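Omomport Tabletop Kit – Gallery

Posted November 9, 2021

Omomport is our pick-and-place practice kit for small arms, sold by Gremard and set up on site for colleges and workshops. It comes as a box of blocks, a task booklet with 59 exercises and a licence for the Vistero software. You supply the arm, the table and a whiteboard. Click any photo for the larger version.

Block and target

A red block on the whiteboard, with a circle drawn in black marker as the target. Most of the early exercises in the booklet use a layout like this, and you can change the task by wiping off the circle and drawing another. It doesn't need to be a neat one.
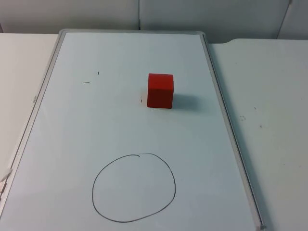 From the wrist

The view past the orange gripper, with a black finger at the bottom and a black loop on the pale surface beyond it. There are streaks of glare as well, one of them inside the loop. Vistero takes a wrist view and a fixed view side by side, and you can label both from the same window.
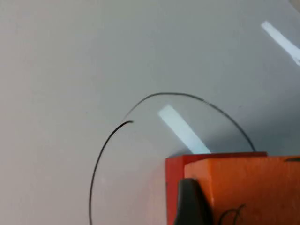

Setup takes most people a morning. If you're booking us to do it, please have the arm bolted down and the table clear before we arrive, and leave 800 mm free on at least one side for the camera stand. Power is a standard outlet.

The software licence covers 2 computers. Extra seats can be added later – ask when you order, as the colour options for the blocks are changing in March and the order form will change with them. Customers on the older Seyoum package can keep their existing blocks and buy the booklet and licence separately.

Spare blocks are sold in bags of 2. Freight is quoted by postcode.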